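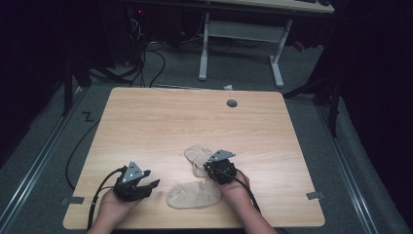 Home Services Prices Pickup Map About Us Sock FAQ Contact

About Grasorine Wash & Fold

Hi, and welcome to the long page! If you only want to know when I open and what a bag costs, those are under Prices and I won't be offended. But people keep asking me at the counter how a person ends up folding other people's laundry for a living, and I've told it so many times in pieces that I figured I'd write the whole thing down.

I started Grasorine in my own kitchen in Clavero, with one washer, one dryer that squealed, and a table I had to clear breakfast off of before I could do anything. My neighbors were my first customers. One had just had twins, and I offered to take a couple of loads off her hands for a week or two. The week or two went on for most of a year (she insisted on paying me after the first month) and by then her sister was dropping off bags too, and then her sister's office.

I loved it. I know that sounds strange. Washing I can take or leave, the machine does that part, but I have always liked folding. I like the pile going down on one side and the stack going up on the other. I put the radio on and an hour is gone.

We moved into the shop on Dereck Street one July, in a heat wave, which is a terrible time to carry dryers. It used to be a shoe repair place and on damp days it still smells a tiny bit like polish. There are 4 of us now, plus whoever I can talk into helping the week before school starts, and we wash for 39 regular households between Clavero and Tapley along with everyone who walks in off the street.

What we do

Wash, dry, fold, bag. You can drop off or we'll pick up. We sort by color and by fabric, we check pockets (so many lip balms), and we fold everything flat unless you tell us you're a roller. We have a few rollers. One family wants the T-shirts rolled and the towels folded in thirds and the pillowcases left alone completely, and that's all written on their card, so that's what they get.

We don't do dry cleaning, leather, or rugs. We will do your dog's blanket but please tell us it's the dog's blanket.

About the socks

OK, so this is what we're known for, if we're known for anything. Every sock that comes in gets matched, and every pair goes home as a pair.

I'm particular about socks. When I was a kid we had a basket in the hallway where single socks went to live, and in the morning you just dug around until you found two that were close enough. I swore I'd never do that to another human being. So at Grasorine the socks come out of the dryer and they don't go in with the shirts, they go in their own bin and get done last, on a clear table, when there's nothing else to get them tangled up in.

Black socks are the hard ones, everybody knows that. But I'd put plain beige ankle socks right behind them. They all look the same in a heap and then you lay them down and one's a shade pinker, or the cuff is a hair taller, or it's the same sock exactly but it's been washed fifty more times than its partner and gone soft. I lay each one down, smooth it from the toe toward the cuff, and look at the openings together. If the openings match, the rest usually does. Then one goes on top of the other, toes pointing the same way, and fold.

We do not ball them! I'm sorry if you're a baller. Turning one cuff over the other and stuffing the whole pair inside stretches the elastic on the outside one, and after a few months you've got one sock that stays up and one that slides down into your shoe. I fold mine over once at the heel and stand them up in a row. Ankle socks are too short to do anything fancy with, so they just get the one fold and a little press with the palm. If your card says "ball them," we'll ball them, and I'll only sigh a little.

Singles go in a small paper envelope with your card number on it. We hold on to the envelope at the shop and check it against your next bag, and most of the time the other one turns up inside of 3 visits. It was in a pant leg. It's always in a pant leg, or up in the corner of a fitted sheet. After that we send the envelope home with you and you can decide.

The tables

People ask about these more than you'd think, mostly people setting up a laundry room at home. I'm a wood table person. I've folded on metal and I've folded on those white plastic banquet tables and I don't like either one. Plastic grabs at knits, and metal is cold all winter and shows every bit of lint. A plain wood top with a pale finish is easy on the eyes when you're looking for a stain or a loose thread, although I'll admit light socks on a light table take a second look sometimes. I'd still pick it. Rounded corners, too, please. I've snagged enough lace and hit my hip enough times to feel strongly about corners.

Height matters more than size. If you're hunching, it's too low. My kitchen table was too low and I paid for it with my back for years. We put ours up on blocks and I should have done it sooner. As for size, you want to be able to lay out a bath towel with a little space left over for the stack. Anything bigger and you'll end up piling stuff on it, I promise, and then you're me in the early days moving cereal boxes.

Wipe it down before every batch with a damp cloth and then a dry one. No spray polish. It gets on the clothes.

How a bag goes through the shop

You hand it over, we weigh it and pull your card. If it's your first time I'll ask you a bunch of nosy questions about soap and softener and whether anything's going to shrink. Then it's sorted and washed on its own, never mixed in with another family's things. Tumble dry on medium unless the card says line, and we do have a line out back, weather permitting.

Folding goes sheets, towels, pants, shirts, underthings, socks, in that order. I've tried it other ways. Big things first clears the table fast and makes you feel like you're getting somewhere, and socks last means that by the time you get to them you have every single sock that was in that bag, including the ones that were hiding in the duvet cover. Bags go back with the socks on top so you can grab a pair for the morning without unpacking.

Turnaround is next day for most things. If you're in Tapley it depends on which side of the creek you're on, so check the pickup map.

Folding class

This one's newer. Some 17 people have come through it so far and I've had so much fun with it. It's one evening, you bring a load of your own clean laundry, and we stand around the tables and fold it. That's the class! I'll show you the fitted sheet (it's possible, I swear), a shirt fold that fits a normal drawer, and what I do with socks and tights and those tiny no-show things that never lie flat. Kids are welcome if they can see over the table. They're often better at matching than the grown-ups, and they're much more ruthless about throwing out the ones with holes.

There's a sign-up sheet on the counter. Coffee's included, and you go home with all your laundry done, so even if you don't learn anything you're ahead.

A few things I get asked

Soap: unscented unless you say otherwise. If you bring your own we'll use your own.

Safety pins: some folks pin their socks together before they wash. You can, we'll leave them pinned, but take them out of anything delicate. Little mesh bags are nicer and they save me time.

Inside out: I wash socks inside out and fold them right side out. Yes, I turn every one. No, I don't mind.

Mending: small holes only, toes and heels. Ask at the counter and show me the sock. I'm slow at it but it holds, and I keep beige, gray, navy and black thread by the register all the time. Other colors I'll match as close as I can.

Come by and say hi. The door sticks, so give it a shove, and if the radio's loud just holler and I'll come up front. If you've got a bag of singles at home that you've been feeling guilty about, bring that along too and dump it out on the table. I'd love an excuse.

Comments (5)

creekside_mom: The envelope thing got me!! I had given up on my daughter's striped one and there it was stapled to the receipt with its partner from the bag before.

tapley renter: Do you do comforters? The price page only says "bedding" and I've got a king size.

Grasorine: Yes on comforters, king is fine, it takes an extra day. I'll fix the price page.

lefty77: I ball my socks and I will continue to ball my socks. Great service though, been coming since the shoe repair sign was still up.

B in Clavero: Took the folding class with my son. Fitted sheet still beats me but he does all the socks in our house now and has opinions about the cuffs.

Contact: counter, phone or the form | Grasorine Wash & Fold, Dereck Street, Clavero | Page updated 31 March 2026 | © Grasorine | Back to top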